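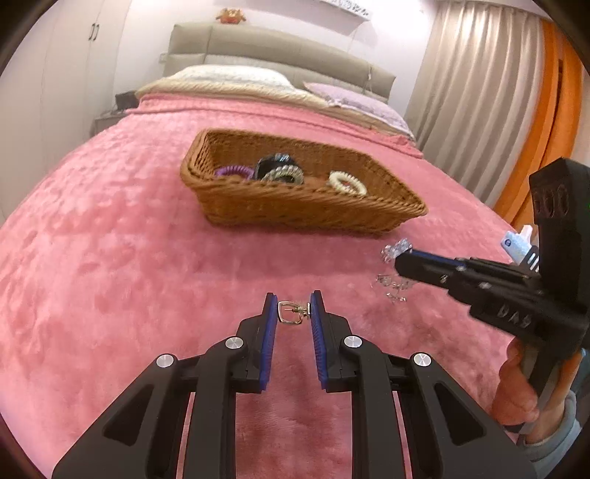 The Hondirum is a pair of hand-held grippers designed to be built at home or in a shared workshop. It has no motors. Each gripper is worked by the hand of the person holding it, and a small camera records what the fingers do, so that a robot arm can later be taught the same movement. The design was started by Jyoti Goel at Biltside, a members' workshop in Tenholm, and has been through 19 revisions.

Design

Two parallel fingers are moved by a set of hinged plates, which keep the fingertips level as they close — a lovely bit of old-fashioned linkage work, and the part most builders say they enjoy making. Early plates were solid. Later ones have triangular openings, which brought the weight of a finished gripper down to 956 grams with its handle and camera mount.

The fingers are lined with ridged pads. Getting these right took longer than anything else in the project. Smooth rubber let thin metal parts slide out sideways, while very soft foam tore within a week. The present ridged pad can pick up a hair clip or a small buckle from bedding, a job that defeated the first versions completely.

Building

A pair uses 121 printed and bought parts. Most builders print the plates flat, ream the pivot holes by hand and fit the screws last. Overtightening is the usual fault: the joints should fall open under their own weight before the return spring goes in. Biltside runs a build weekend every August, and a careful beginner can normally finish in 2 days.

Use

Builders try their grippers on ordinary household jobs such as sorting hair ties into a basket, folding socks or laying a table. Soft surfaces make a splendid test, as small things sink into them and have to be pinched from above. A left and a right gripper are used together, one often steadying an object while the other lifts.

Related articles
Abernathy linkage
Biltside
Finger pads
Parallel gripper
Tenholm build weekend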